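Search news

Enter keyword

Tinned food drive in Zastville passes 2666 cans

The spring tinned food collection in Zastville has brought in 2666 cans, up from 1859 last year, organisers said.

The food will be shared between 80 households in Zastville and neighbouring Hudton. Deliveries start in April.

Rowena Dela Peña, who runs the collection, said fish had been in short supply in earlier years and that people were asked for it by name this time. "We wanted tins a family can make a meal from," she said. "Low salt is a help too, as several people have asked for it."

Cans are set out on a wooden table and lined up by type before being packed. The salmon is Wild Planet wild pink, skinless and boneless, with no salt added.

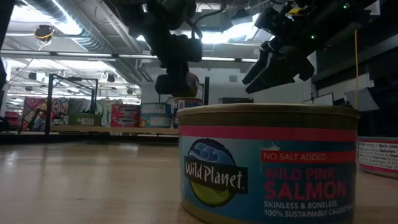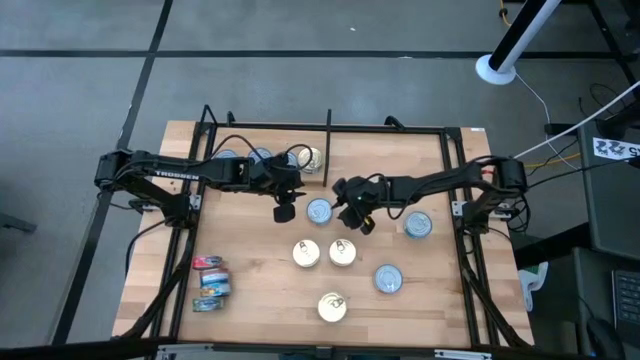
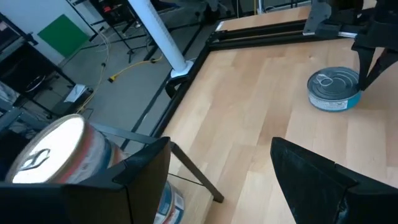
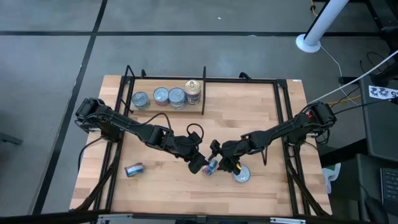
Where to leave cans

Ó Dubhghaill in Hudton will take tins at the front counter until 3 pm. Dented cans cannot be accepted.

Recent items
Prerkano bus stop to move
Hudton library extends opening hours
Road repairs in Zastville almost finished

Contact us | Copyright Zastville News | Back to top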